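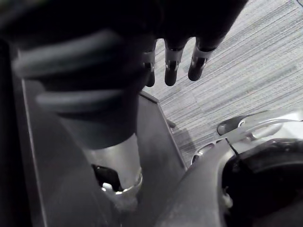 Notebook, April. Screening test, junior clerk intake

Form B scored again this morning after the key correction. Item 34 had two defensible answers, so it is dropped and the paper now runs to 129 items. Raw files are on the Murow share under the old folder name. Do not rename it, the scoring script still points there.

Candidates registered: 281
Scripts usable: 250
Lost to blank ID field: 9
Remainder: absent on the day, per the Sowerby center's sheet

Reliability is up slightly with item 34 out. The numerical section is still too easy at the top end and does not separate the upper group. Reasoning is fine. The typing section should be reported on its own and kept out of the total - the two centers used different keyboards and the speeds do not line up.

Open points

1. Cutoff. Bramen want a single mark for all posts. I would set one for each section first and look at how many fall out on English alone.

2. Seating plan for Skokach. Two rows share one invigilator. Ask for a second before the main paper.

3. Answer sheets. The ID field needs a box for each digit. Print ten on the office machine and run them through the scanner before ordering the batch.
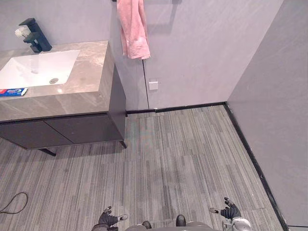
4. Admit cards. Reporting time and gate closing time are printed in the same type size and candidates mix them up. Put the gate time in bold on its own line.

15:40 - reran the section totals by hand on a small sample from each center. All match the script output. Form C item review is next, starting with the data tables.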